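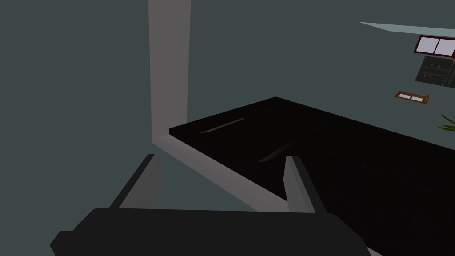

Subject: Re: [sim-manip] Reflective counters and the depth gap in the wrist view
Date: 2024-05-19

Replying to the thread on randomizing surface materials. The earlier message, trimmed:

> We trained the Flimar baseline with the wrist view only and see a drop on
> kitchens with dark, glossy tops. The policy approaches, opens, and then
> stalls a few centimeters over the surface. Matte tops of the same size
> and height are fine. Is this the renderer, the policy, or the reset
> distribution? Has anyone separated these?

We ran the comparison in Kutix last week. Setup:

- 6 kitchen layouts, identical geometry across conditions
- 5 countertop materials, from matte light gray to gloss black
- 50 rollouts per layout and material
- wrist RGB at the policy's native resolution, no depth input
- gripper starts open over a near corner of the counter, nothing on the surface

The task is a plain descend-to-contact. We left objects out on purpose. With a mug or a box on the counter the policy can read height from the object, and the effect gets hard to measure.

Findings so far:

1. Stalls occur almost only on the two glossiest materials. Turning off reflections while keeping the black base color removes most of them, so color alone does not explain it.
2. The highlights shift with the viewpoint as the wrist moves. Our reading is that the policy treats them as texture fixed to a surface below the real one. The saliency maps agree with this, but they are noisy and I would not lean on them.
3. A visible counter edge helps. Starts where a light trim strip crosses between or beside the fingers stall less than starts over the middle of the top. We have not yet controlled for distance to the edge.
4. The reset distribution matters less than we expected. Widening it by itself changed nothing we could distinguish from seed variance.

On the fix: adding roughness to the randomization set during fine-tuning recovers matte-level success in the Pongsiri layouts. It does not fully recover in the Gomer layouts, where the room behind the counter is mostly flat wall and there is little else to fix the pose against.

> Also, do you clamp the specular term or leave it at the asset default?

Asset default for all numbers above. Clamping hides the problem in sim and we would like to keep it visible until the real-counter runs in August.

Configs and seeds are in the usual directory under `gloss_ablation/`. The per-layout tables still have a labeling error in the fourth column (swap "satin" and "semi-gloss"). I will push a corrected version once the edge-distance runs finish.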